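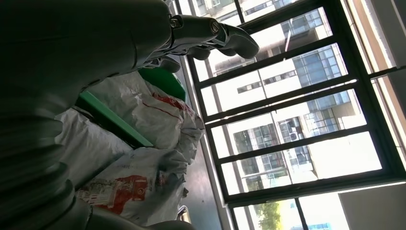 Figure 3. Sacs en plastique blancs regroupés contre une planche verte, près du rebord gris.

3.2 Le regroupement des sacs d'emballage

Dans le corpus de Jasport, les sacs en plastique forment une catégorie difficile à classer. Ils sont parfois un contenant, parfois un déchet, et parfois une réserve que l'on garde pour un usage futur. Nous avons donc choisi de noter d'abord leur voisinage, et ensuite seulement leur fonction supposée. Sur les 102 situations retenues, 50 comportent au moins un sac souple posé en contact avec un objet rigide.

La figure 3 est représentative de ce type de voisinage. Trois sacs blancs froissés sont serrés les uns contre les autres devant une planche verte au bord plus clair. Le sac du bas porte un grand imprimé rouge à lettres blanches, mais le texte n'est pas lisible ; il est codé « imprimé, origine inconnue », selon la règle proposée par Farquharson pour les emballages commerciaux. Le contenu n'est pas codé non plus, car l'opacité du plastique varie trop d'un pli à l'autre.

Nous distinguons l'amas, où les sacs se touchent, et la rangée, où un espace reste visible entre eux. Cette distinction, reprise de la grille Gorerau, a posé un problème dans 8 situations, pour lesquelles les deux codeurs n'ont pas trouvé d'accord. Ces cas ont été conservés avec une double étiquette. Le rebord de fenêtre est traité comme une surface à part entière, même lorsque les objets sont placés seulement le long de celui-ci. La comparaison avec les relevés de Graker est présentée dans la section suivante.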